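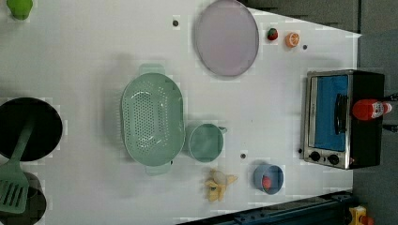
The Larberg Play Kitchen
Photos and text by Etornam Ofori
March 9, 2020

The Larberg set went out on the white table again this month, with the toaster oven alongside. A few pieces came from the older Mensah box, so the colors don't all match. Click any photo to enlarge.
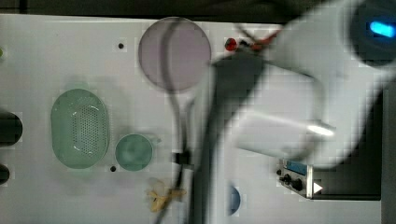 Pale colors are easy to lose on a white top, and I wanted darker dishes at first. The big oval piece in mint green holds up well enough, mostly thanks to the rows of holes. The round lavender one is wide enough for a full pretend dinner.

Photo 2 of 4

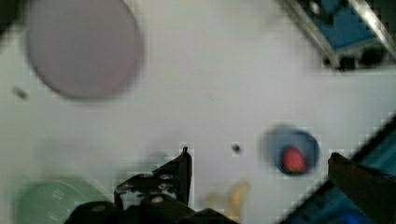
1 min read

The blue bowl gets more use than anything else in the set. It is the right size for one piece of fruit, and the red ones show up best in it. Replacement bowls are sold through Bradora in packs of 22, far more than we need.

Photo 3 of 4

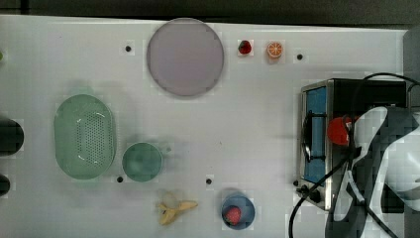 The fruit is sold separately. Our pieces came out of a mixed bag of some 60, and the rest are in a drawer with the spare lids. I plan to sort them before the end of March and post the duplicates on the swap page.

Photo 4 of 4

Back to all galleries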